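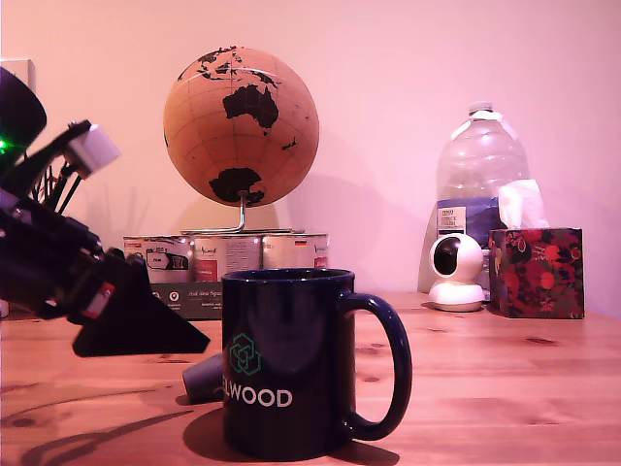 The table was supposed to be for eating

I bought the table two years ago, when I moved to Dristville and still believed I was going to be a person who had people over. It's a Pretik, from the Marchal outlet off the highway, pine, 75 inches long, which the man in the store said would seat six. It has seated six exactly once, and one of those was on a step stool.

What the table does instead is collect. I have a theory that every home has one flat surface that everything eventually rolls toward, like the low corner of a parking lot after rain. In my parents' house it was the piano. In my last apartment it was the top of the dryer, and I lost a passport back there for most of a year. Here it's the end of the Pretik nearest the wall, and this November I decided I was going to clear it.

I'll save you some scrolling. I didn't clear it. I moved it around for an entire afternoon and then made soup.

First problem: the mug. It's navy blue, it's heavy, it has a handle you could get a mitten through, and it says ELWOOD on the front under a green business with hexagons. I don't work for anyone called Elwood. I have never met an Elwood. It came with a box of kitchen stuff I got from Timothée Sabatier when he moved back to Lyon, and when I asked him about it he said he'd assumed it was mine. So for all I know we are both holding it for somebody. I've considered putting it away in the cabinet with the other mugs, but it's too tall for the mug shelf and looks absurd on the plate shelf, and besides, I use it every day. You could argue that a mug in daily use has a right to be on a table. I did argue that, out loud, and moved on to the globe.

The globe is cork. You're meant to stick pins in it for everywhere you've been, and it arrived with a little bag of 96 of them, a number I found insulting. I have been to 14 countries if you count an airport, and my sister says you don't count an airport. So I put the pins in a drawer and told people I liked it plain. I do like it plain. It sits there with Australia facing the room and Antarctica tucked in underneath, and I've never been to either one, so at least there's no pressure.

I should say why it faces that way. It swivels, but not well. If I turn it around to North America it slowly leans off to one side like it's lost interest in the conversation. Australia is where it's steady, and so I have spent two years of breakfasts looking at Australia. I could draw you the coastline. I know there's a dent in the top and a curve along the bottom and that New Zealand is off to the right minding its business. If anyone ever needs me to pick Australia out of a lineup, I'm ready.
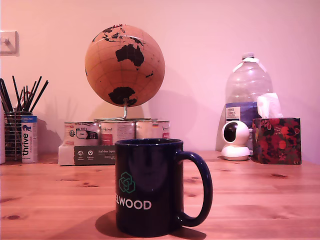

Photo by Tianyou Shao

Yes, it's on cans. Go ahead. Tianyou had plenty to say about the cans. He came over to return a drill and ended up standing at the end of the table giving what I can only call a review. His position is that canned food is for the pantry and that a globe has a stand already, so why does the stand need a stand.

My position is that at table height you end up looking down on the world, and I found that a bit much first thing in the morning. Three cans lined up side by side turned out to be the right width for the foot of the thing and they bring it up nicely. I tried books first. Books were fine, but then I'd want the book. I have never once, at any hour, wanted what's in those cans. They are what's left from a winter storm warning we had my first year here, when I went to the Cerkness Street market with everyone else in town and bought whatever was on the shelf at arm height. The storm went north. The cans stayed, and they've now been load-bearing for so long that I think of them as furniture.

Tianyou asked what happens when they expire. I told him a can doesn't stop being a cylinder.

He did suggest, on his way out, a method. You take everything off the table and put it on the floor, and then you're only allowed to put back what you'd walk across the room to get. I hate a method, but I'd told people I was doing this, so the next morning I tried it. The trouble is that the floor is about as bad a place for a cork globe as you can imagine, so that went on a chair. Then the cans went on the other chair. Then I had no chairs, and I stood there in my socks drinking coffee out of another man's possibly-Elwood mug, and thought, well, the mug passes.

The pens did not pass. I own a wire pen holder so full that the pens and pencils fan out the top like a bad haircut, and they're black, nearly all of them, because I buy the same kind every time I can't find one. I tested them on the back of an envelope. More than half were dead. Did I throw the dead ones out? I threw out a few. Then I got to one that worked if you warmed it up in your hand, and that introduced doubt into the whole process, and the rest went back in.

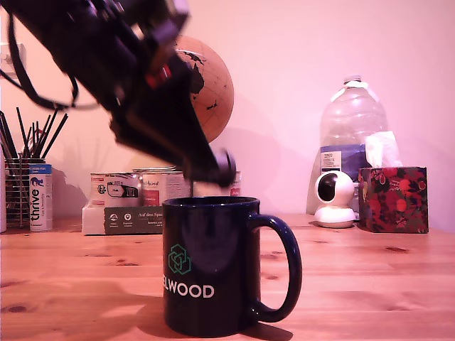
Then there's the white tub that says "thrive," with the little blue cat over the word. I don't have a cat. I looked after my neighbor's for a long weekend, and he came with a suitcase's worth of supplies, and the supplies went home in two trips with the tub somehow in neither. I've offered it back. She says there's no hurry. There has been no hurry for months now, and I've gotten used to sitting across from a container telling me to thrive. Some mornings I take it as encouragement and some mornings as sarcasm.

The box under the cans is the one thing I was certain I'd get rid of, being a cardboard box, with German on the front that I can't read past the first few words. But take out the box and the globe drops, and then Australia isn't at eye level, and we've been through this. So the box is in. The box supports the cans, the cans support the globe, and I've noticed that if you describe any of this slowly to another adult you begin to sound like you need a vacation.

The water jug has a better case. The tap here runs a bit metallic, so I keep the big clear one with the white cap at the right-hand end and fill up from that. I'd walk across the room for water. I'd also have to, if it lived anywhere else, because it weighs as much as a toddler and I'm not carrying it back and forth for the sake of a tidy table. The white security camera, the round one that looks like a golf ball with opinions, stays beside it until I decide where it's going. I've been deciding for a while. It can't go outside, the hallway is too dark, and I don't want it in the bedroom for reasons I'd think were obvious, though the forum I asked on did want them spelled out.

So by late afternoon everything was back. A few things had shifted over, and I wiped the pine down while it was bare, and found a ring on one of the knots that I'd been covering with the pen holder without knowing it. I rubbed at it with oil and a cloth. It's lighter now, I think. I put the pen holder back on it anyway.

My sister called in the middle of the soup and asked how the big clear-out had gone, and I told her I'd reorganized. She asked me how much had left the house. I said four pens and an envelope. She wants to come for dinner over the holidays, with the kids, and wants to know if the table still seats six. I've measured, and if the globe goes up on the refrigerator it seats five, or six with the step stool. I don't love the globe on the refrigerator. I might just need one more can.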